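News from the Laundry Room at Lincombe House

Well, friends, the laundry room is open again, and I for one could not be happier about it! Those of you who spent most of November hauling bags down the hill to Olilville (and waiting your turn there, with nothing to read but last spring's bus schedule) will know exactly what I mean.

Hamisi Laizer has kindly put together a few reminders for us all. Please go through your pockets before you load, as he fished 42 hairpins out of the old filter and would rather not make it 43. Reds and other brights should go in by themselves the first time or two, especially anything with white trim, and a cold wash is plenty for most of them. Leave the door open a little when you're done so the drum can air out. And do bring your own basket, please, and take it home with you again, because the shelf by the door only has room for soap.

The room is open until 12 at night, though those of us who sleep above it would be grateful if you started your last load a good deal earlier than that.

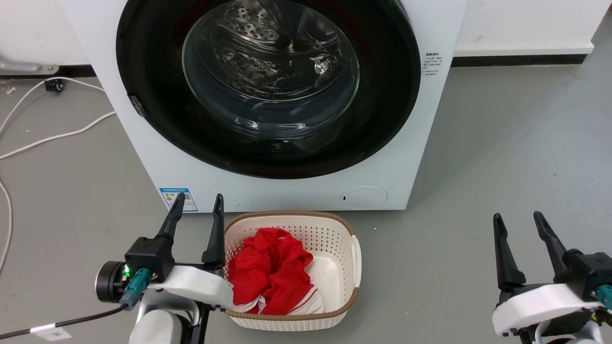 Front-loader and laundry basket, with a red garment inside the basket.

If you'd like a morning spot, the sign-up sheet is on the Nyamweya hallway board, and there's a pencil on a string next to it.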